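Girndale Site Working Group
Minutes of the March meeting, held at the Clundgate annex following the open day demonstration

Present: Adjoa Aidoo (chair), Nkrumah Mahama, Babar Minhas, Selorm Ayaaba, Tae-yang Cho (minutes)
Apologies: none received

1. Minutes of the previous meeting

Accepted with one correction. Under item 4, "power supply" should read "power strip." The action on door signage is closed.

2. Matters arising

2.1 The lease for the annex has been countersigned and a copy is on the shared drive.

2.2 The spare servo order is still open. Mahama has a revised delivery window from Greltden but no tracking number. Carried forward.

3. Open day: attendance and running order

3.1 The sign-in sheet shows 29 visitors across the two sessions. Five left no contact details, so 24 will receive the follow-up message.

3.2 The morning session started at 10:15 against a planned 10:00. The delay was in the network login at the front desk. The afternoon session started on time.

3.3 Minhas gave the opening talk in both sessions. Aidoo asked that it be cut to eight minutes next time -- several people in the second group had already read the handout and wanted to get to the demonstration.

4. Open day: two-arm demonstration

4.1 Ayaaba reported. The station was the two-arm tabletop cell with the jungle panels. The task set was handling of small household items on an open surface, with both arms sharing the middle of the table.

4.2 The items were chosen for differences in shape and stiffness. Visitors were given a printed sheet explaining that soft items such as folded umbrellas are harder to grip repeatably than hard cases, because the contact area changes with each grasp.

4.3 Stills from the station, for reference under 4.4 to 4.6:

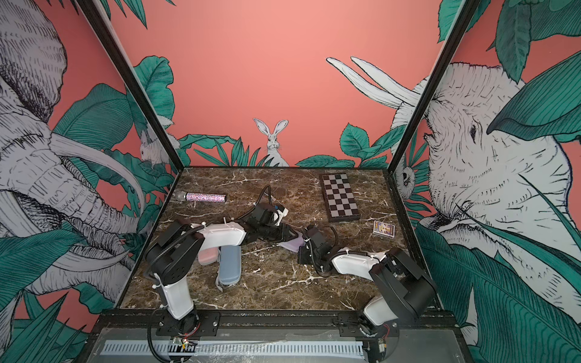
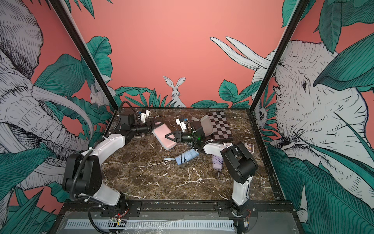 Both arms at the table, chessboard toward the back right in each.

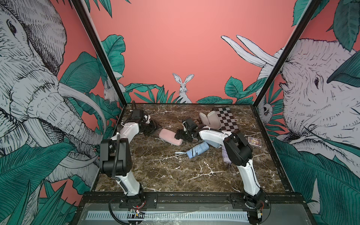
4.4 On whether the program was suitable for a general audience, Mahama replied that it was, but that the spoken commentary assumed too much. Two visitors had asked him afterward what "shared workspace" meant, and he would rather see the term explained once at the start than dropped. He added that people standing at the side had followed the work better than those at the front, and that the standing area should be marked out with that in mind.

4.5 Minhas asked whether the arms had any check against reaching for the same point at the same time. Ayaaba confirmed that the controller holds one arm when the planned paths come inside the set clearance. The clearance value was left at the default for the open day. It can be reduced, but not before the limits test in item 6 has been run.

4.6 Cho noted that the handout lists the cell under its old name. The current name is Gyamfi, and the label on the control cabinet should be changed at the same time as the handout.

5. Costs

5.1 Total spend on the open day was 3,575 against the approved budget. The largest single line was 1,000 for temporary flooring in the corridor. Aidoo asked whether the flooring could be bought instead of rented if a second open day is agreed. Minhas to get a price.

5.2 Printing came in under estimate. The surplus handouts are in the cupboard by the stairs and should be used up only after the cell name has been corrected by sticker.

6. Limits test

6.1 Ayaaba circulated a draft procedure. Each joint is to be driven to its soft limit at low speed, with the table cleared first, and the reading compared with the configuration file. Any mismatch is to be logged before the next joint is started.

6.2 Cho asked for the gripper cables to be inspected at full extension during the same test -- this was left out of the draft. Agreed. Ayaaba to add a line.

6.3 No date fixed. The test needs two people present and a free afternoon in the annex.

7. Second open day

7.1 Agreed in principle. Mahama favored one longer session. Aidoo preferred to keep two and reduce the number of places in each. Left open until replies to the follow-up message have been read.

8. Actions

Mahama: obtain tracking number for servo order.
Minhas: price for corridor flooring; shorten opening talk.
Ayaaba: revise limits test procedure (6.2) and recirculate.
Cho: correct handout and cabinet label; send follow-up message.
Aidoo: book annex for the limits test.

9. Any other business

The side door closer is slow in cold weather and the door was found unlatched twice. Cho to report it to the landlord.

Meeting closed at 4:40 p.m.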